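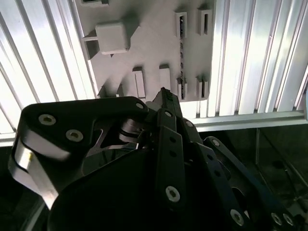 Gray panel with raised blocks and slotted holders, between ribbed aluminum.

Valtonen Parts Tray, upright model

The Valtonen is a flat board with molded holders for small computer parts. It stands upright at the back of a bench, so screws, cards and memory can be kept off the work surface while a case is open. Studis has sold bench fittings since 1978, and the Valtonen replaces the older Pilex tray. Pilex feet fit the new board.

Order code: VAL-2
Color: light gray
Finish: matte
Pack size: 2 boards
Feet: sold separately

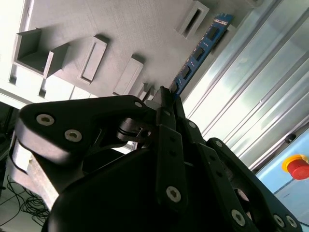
Memory should be handled by the edges and kept in its sleeve until the slot is clear. Check the notch against the slot before pressing down – DDR3 and DDR4 modules are keyed differently and will not swap. Push evenly at both ends until the latches close. 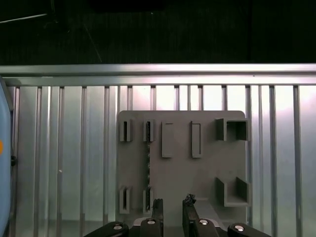 Board with slot holders, raised frames and an open square compartment.

Wipe the board with a damp cloth. Do not use acetone or other solvents. Labels with removable glue come off cleanly, but paper tape tends to leave a mark.

Working on a tower

Shut the computer down, unplug it and lay it on its side before taking off the panel. Leave enough room on the bench to set the panel down flat. The Tamia mat is sold separately and goes under the case. 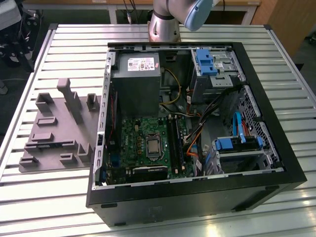 Open tower on a slatted aluminum table.

Delivery and returns

Orders over $100 ship free. Unused boards can be returned in the original box. The warehouse is closed on Sat 28 December – orders placed that day go out the following week.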